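Datasets / Tarnel / Bimanual / flower-sorting / README

Last updated: 24 August 2025

tarnel-flowers, data card

Two-arm teleoperation recordings of artificial flowers being picked up and moved on a white table. 679 episodes are in the release. The project page at Drornov still says 2000, which was the target. Please don't cite that number.

Maintainers: Malsha Sheikh, Flurina Gisler

What you get

Each episode has joint positions for both arms, gripper state, video from the camera on each arm, video from a fixed camera over the table, and one line of instruction text. Episodes longer than 3000 steps were dropped.

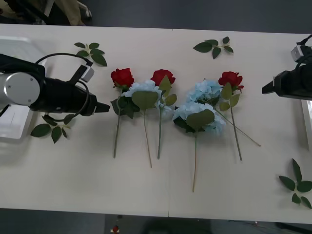
Fixed camera view. Three red roses, three pale blue hydrangeas, loose leaf sprigs.

What we doubt

The layouts are less varied than the episode count suggests. Blooms mostly point the same way. A policy can score well by learning where a rose tends to be, and we think the Trerden baseline did some of that. Move the flowers before you believe a success rate, ours included.

Stems cross. The success label was set by the operator and says nothing about whether a second stem got dragged along. Flurina rewatched one batch and changed 8 labels. The other batches have not been rewatched.

No real flowers were used. Claims about handling live plants don't follow from this data.

Splits

Train and test were split by episode, so neighboring takes can land on both sides. Use the Tripathi split file if you want whole sessions held out. Scores will drop.

3 comments · 8 shares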